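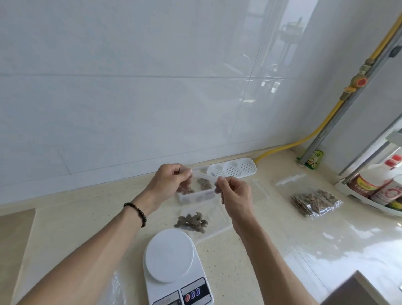

Weighing and bagging at the kitchen counter

31 October 2024 | Print this page | E-mail to a friend

Every October I have a good sort through the dry food – it is a pleasant little job once the kettle has been on. Konik gets the same amount each time, weighed on the kitchen scale, and I like having the portions bagged up well ahead so that whoever is feeding him needn't measure a thing.

The small bags are for Fikum, where we stay with my sister.

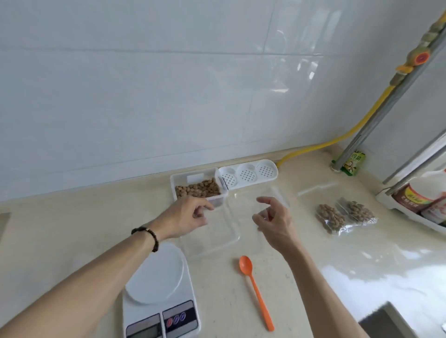
I used to go by the scoop, you know, and was quite sure of myself until I weighed one and got 28 grams, then weighed the next and got something else altogether. The scale has lived on the counter ever since, and I wouldn't be without it.
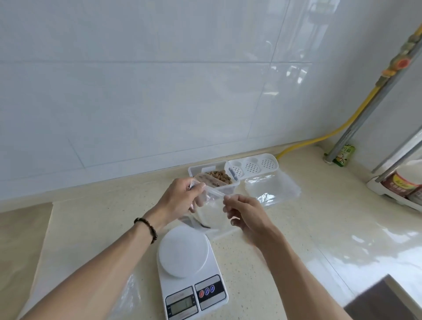

Genivaldo Nogueira writes that he does the same for his old cat Leite, but puts the date on each bag with a marker and uses up the oldest first.

Share 28 | Comments 1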